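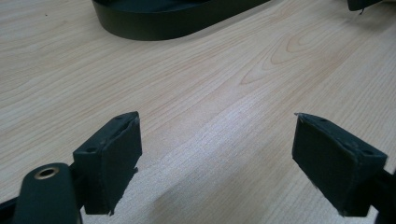
Finish for a pale tabletop without turning it orange

Search this board Go
4 min read
February, posted by Evander Leckie

Wide pale top, light beige going slightly pink, cathedral figure right of center. Grain is a darker tan in the loops and close to silver where the light hits. I want to keep that color. Candidates are Clasa hardwax oil and Skoryk waterborne matte. Sanding schedule stops at 200 grit. Comments?

planeiron6
Waterborne. Any oil will warm the beige and deepen the loops. Two thin coats, scuff between.

Gavin Drummond
Disagree. Clasa sells a version with white pigment that offsets the yellowing. Waterborne film on a table gets scratched, and you can't spot repair it. Oil you can.

planeiron6
White pigment collects in open pores. On cathedral figure it reads as chalk lines.

Gavin Drummond
Only if you leave the excess on. Buff it off within 8 minutes.

jisel_1486
What species is it? Pink cast could be beech or maple or several other things. I can't call it from the face grain. Check the end grain before you pick anything.

Evander Leckie
Bought secondhand, seller didn't know. Will look at the underside Thursday.

planeiron6
Run both on the underside while you're there. Leave them up to 6 days before comparing.

Gavin Drummond
Agreed on the test patches. Still oil.

Evander Leckie
Ordered sample sizes of each. Underside gets the same grit as the top.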